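**Arm build in the shared shop: tape square or real fence?**

**gripwidget** · 22 December 2023

Ok so the arm is finally up and moving in our shared shop in Forkville! I've been at it since November (evenings only, and my evenings are short). Right now I'm running pick tests low to the floor over a taped rectangle on the carpet, and the Edinix controller keeps drifting on me. After 200 cycles I'm 15 mm off where I started, which is just awful.
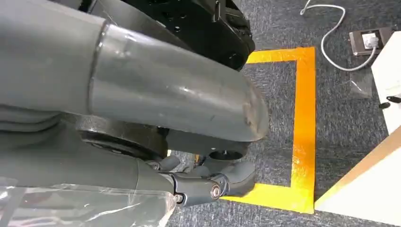

My plan is to re-home every 2000 steps and see if that hides it. Has anyone here done that? I'd love to skip buying encoders if I can.

**ulport_dan**

Re-homing hides it, sure, but you've still got something slipping. Check the set screws on the wrist before you touch any code.

**mossbench**

Disagree, mine was pure software. I had the steps per turn set to 3487 for weeks (typo, don't ask) and it drifted exactly like that. Also, I'd pull that plastic film off the forearm before it gets into a joint.

**gripwidget**

Ha, fine, the film goes tonight. Set screws felt tight to me, but I only checked two!

**ulport_dan**

Check them all. And I'd still put up a fence, tape doesn't stop anybody's foot.

**mossbench**

At that speed? Tape's plenty. Teoh sells a cheap floor mat switch if you're worried.

**gripwidget**

Ooh, a mat might work on carpet. Will post numbers after the screws.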